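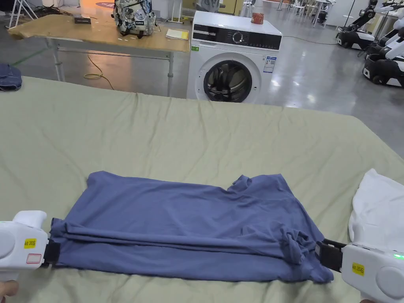 OPINION | HOUSEHOLD AND COMMUNITY LIFE

The Case for Teaching the Fold

Raffaele Caputo

The Gurnumeo Centre for Home Skills has proposed removing laundry from its introductory program, on the grounds that adults already know how to do it. The proposal was circulated to members in March and the period for comment remains open. I wish to record my disagreement.

Most adults can operate a washing machine. The labour that follows is a different matter, and it is the portion of the work that has been allowed to fall out of instruction. A T-shirt is a fair test. Spread on a sheet, with its hem brought over in one long crease, it may still be wrinkled across the upper body and bunched at one corner. The crease is easily made. Leaving the cloth flat on either side of it takes practice, and a learner who has never been shown will generally press harder when the fabric should be lifted and laid again.

The Centre's own intake survey supports this view. Of 150 applicants, 121 stated that they washed their clothing without difficulty, while 54 stated that they had a settled method for folding it. The remainder described drawers that would not close, or garments worn directly from the basket. These are modest troubles, but they consume time every week, and they fall most heavily on people in small dwellings.

A second objection, raised by my colleague Anikó Szűcs, is that folding requires space the Centre does not have. Ms. Szűcs favours the Urkell layout, in which each learner is assigned a narrow counter. I respect her concern for cost. A counter is nevertheless a poor surface for large items, and few of our learners own one that is clear. What most households do possess is a bed. Covered with a plain sheet, it will take the finished pieces on one side and the heap still waiting on the other, and a washing machine in the same room spares a good deal of carrying. 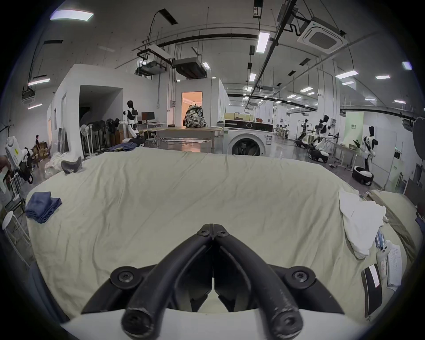

What the Program Should Retain

The laundry unit presently occupies 7 hours. I would accept a shorter unit, provided that the practical portion is kept whole and the lecture on detergents is reduced to a printed sheet. Learners should bring their own clothing, including heavier articles such as jeans, which behave quite differently from a light cotton shirt.

The Soliman branch has already adopted this arrangement, and its coordinator reports no difficulty in filling places. I would ask that the same terms be offered at Culunik before any decision is made to withdraw the unit altogether.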